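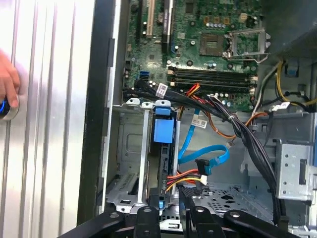

The Nosgate open day starts at ten, which in practice means the door is unlocked at ten and the coffee appears when it appears. I had driven over from Marton on the strength of a card in a library window promising "a look behind the bench." It did not say which bench. There are several, and all of them are covered in computers with their insides showing.

Nosgate occupies what used to be a carpet showroom, and you can still see the darker squares on the walls where the samples hung. They take in old desktop machines from schools and offices, strip them, test what comes out and put the survivors back together for people who need a computer and don't mind one with a past. The front half is a shop of sorts. The back half is the workshop, and for one day a year the public is allowed to wander through it and stand in the way.

I stood in the way for most of the morning. The tour is supposed to take 29 minutes (this was printed on the handout, and I admire whoever held out against rounding it up) but mine ran much longer, thanks to a gentleman in our group who had brought along a list of questions about a printer.

The stripping bench was the best of it. The machine I kept going back to was a big silver case with a ridged side, the kind of panel somebody in a design office must have been very pleased with. Inside was a green motherboard that had already given up most of its valuables. The processor socket was empty, with its metal retention frame standing open, and the four dark memory slots below had nothing in them either. The cables were still there, a fat black bundle wandering along the bottom of the board before heading down toward the floor of the case. I have three drawers at home in roughly that condition and had never thought of charging admission.

What I learned at the bench, in no special order. Memory comes out early and goes in a tray with the other memory. Screws go in a magnetic dish, except for the ones that go on the floor. The empty socket is the thing to be scared of. On this sort of board the tiny contacts are in the socket itself, and a careless thumb will finish the whole thing off, so visitors are invited to look with their hands behind their backs like royalty at a cheese factory. I complied. The printer gentleman had to be asked twice.

There was some disagreement about the capacitors, the little silver cans that stand in rows on the board. A swollen top is a bad sign, we were told, and a flat top is a good sign, or at least no sign. This led to our whole group bending over one board with great seriousness and pronouncing the tops flat. I felt qualified by the end of it. I came home and looked at the capacitors in my own computer and thought they all looked swollen, then made a sandwich.

The testing room is next door and is mostly fans. Every machine runs there for 18 hours before it is allowed into the shop, and the noise is what I imagine living inside a hand dryer would be like. Our guide gave a talk in there. I am sure it was good.

Lunch was soup, served by the Evanier bakery from across the yard – tomato, or the other one. Seating was on upturned crates. I can recommend the bread, and I can't recommend the crates.

After lunch came the sale table. I had promised myself I would buy nothing, and I left with a keyboard for 12 dollars and a bag of assorted cables whose purpose I mean to look into. They also had a shelf of empty cases going cheap. One man bought two and carried them out to his car, one under each arm, looking happier than anybody I have seen all year.

A few practical notes. Parking is behind the building on the Nseir Street side, and the sign for it faces the wrong way. The workshop is cold, so keep your coat. Children are welcome in the shop but have to stay behind the yellow line at the benches, a rule that would have done no harm if applied to the rest of us. There is a smaller evening session in February for people who want to bring in their own machine and take it apart under supervision. I have put my name down. The keyboard, by the way, is missing its Q.

Last updated: 31 Oct 2019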